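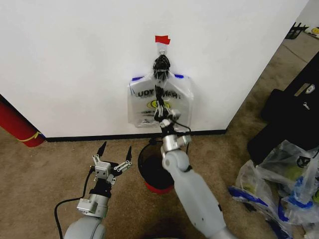

Release No. 24

FOR IMMEDIATE RELEASE

Jukesus Air Sets New Rules for Smart Luggage on All Flights From Lerkero

LERKERO, 20 June 2018. Jukesus Air is pleased to share the details of its new smart luggage policy, which takes effect in September on every flight the airline operates out of Lerkero, including the popular morning service to Farina and the seasonal route to Culer.

Smart bags, the kind with a built-in battery for charging a phone or tracking a suitcase, have become a favorite with our customers over the past couple of years, and we understand why! We like them too. We also want everyone on board to travel safely and with as little fuss at the counter as possible, so we have spent the spring talking with our ground crews and cabin teams about what would work best for families, business travelers and everyone in between.

Under the new policy, a smart bag may be checked only if its lithium battery has been taken out and is carried into the cabin by the passenger. A smart bag may come on board as a carry-on with the battery in place, as long as the battery can be removed by hand and the bag is fully switched off. Bags with batteries that cannot be removed will no longer be accepted, either in the cabin or in the hold.

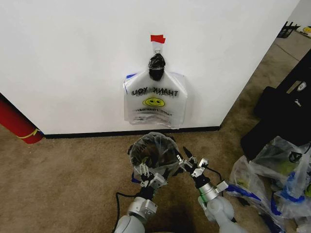

Traveler Services

We know that rules like these can be a headache when you are already standing in line with your shoes half untied, and so we are adding a few things to help. A smart luggage desk will open beside the Jukesus check-in counters at Lerkero, where our agents will gladly show you how to unclip a battery and cover its contacts for the trip. The desk will be staffed from the first departure of the day until the last, and there is no charge for using it.

Customers who arrive with a bag we cannot accept may leave it at the desk for up to 40 days and pick it up when they get home. We will also have 200 sturdy loaner suitcases on hand at Lerkero, offered first come, first served, with a smaller supply at Farina. Passengers starting their trip in Culer are kindly asked to check their bags against the policy before leaving for the airport, as storage there is limited.

Reminders will go out by email to all customers with September bookings, and the full policy will be posted on the Jukesus website under Baggage. Anyone who would like to change a trip because of the new rules may do so without a fee up to 24 hours before departure.

Media inquiries: Jukesus Air Press Office, Lerkero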